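Popular Music and the Record Business
Handout 3: The single before the album
Instructor: Arash Daneshvar
Monday, September 15, 2008

Please read these notes before the seminar. They replace the part of the lecture where I was too fast with the dates and the contracts. The listening for this week is on the course shelf in the library, and you need only the first four tracks.

1. What a lead single is for

A lead single is the first song which is released from an album that is not yet in the shops. Students often write that it is "the best song on the album." Sometimes it is, but the label does not choose it for this reason. The label wants a song that radio will play, that tells the old listeners the artist is back, and that does not use up the interest too early. These wishes pull in different directions. A song that pleases the old listeners can sound too familiar for radio, and then there are long meetings.

In the lecture I used the singer Kudetti and her second album, Ponura. Her label, Piltwood, is small. It had money for one video and for one month of radio promotion. The album was planned for the fall, but the first single came out already in March. Ask yourselves what a small label wins by such a long wait, and what it risks. 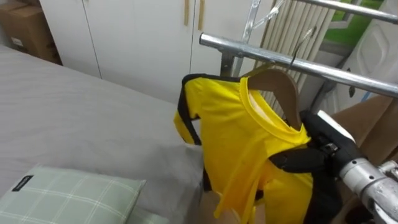

The first answer is time. A big label can pay for attention in many cities in the same week. Piltwood had to go from station to station. It sent 331 promotional copies, and 89 of them went to college radio. The rest went to club DJs, magazines and record stores. A long campaign is cheaper per week, but the song must stay alive during all these weeks, and many songs cannot do this.

2. The guest artist

The single has a guest verse by the rapper Kingi. Please look at how he is credited. On the sleeve his name is after the word "featuring" and in smaller letters. On the promotional copies for the clubs his name is the same size as hers. The recording is the same one, only the public is different.

A guest brings his own listeners, and this is the usual explanation in the textbooks. I would add two things. The guest can also change the format in which the song is played, so that a singer who was heard only on pop stations is now heard on rhythmic stations also. And the guest must be paid. Kingi took a flat fee of $800 and no share of the royalties. For a verse of sixteen bars this was a friendly price – he and the producer had worked together before.

Terms to know for this section: flat fee, points, side artist clearance, radio edit, clean version. Side artist clearance is the permission from the guest's own label. It is often the reason that a single is late.

3. Tempo and the radio edit

The album version is at 93 beats per minute and has a long introduction without voice. For radio the introduction was cut to four bars and the last chorus fades out. Listen to both versions one after the other. In the radio edit the voice of Kudetti enters before you have understood the harmony, and I find that the song becomes more nervous by this.

I said in the lecture that the edit is always a loss for the listener.
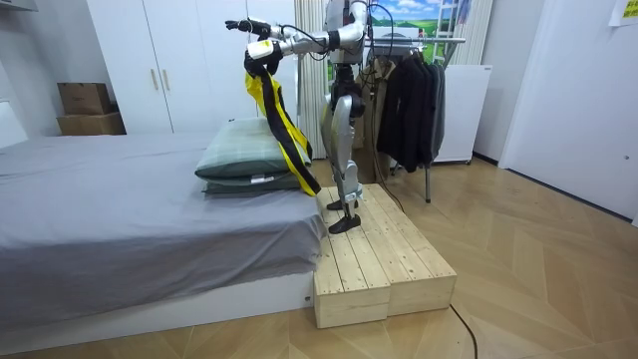
Conceição Falcão objected to this in the discussion, and I want to give her argument fairly. She said that most people met the song first in the radio edit, so for them the album version is the strange one, with an introduction that waits too long. For her it makes no sense to speak of a loss when the listener never had the longer version. She also reminded us that singles were made short long before anybody "edited" them, since one side of a disc could hold only a few minutes.

I think she is right about the listener. I would still keep the word loss for the arrangement, where the bass line of the introduction comes back in the bridge and in the radio edit it has nothing to come back to.

4. For next week

Choose one lead single from the last ten years and write one page. Say who is credited and in which order, how long before the album it came out, and whether a radio edit exists. Do not write a review. If you cannot find the release date of the single, write that you could not find it – please do not guess from the album.

Papers go in the box beside my office door. Handout 4 will be about album sequels and why labels like to put a number in the title.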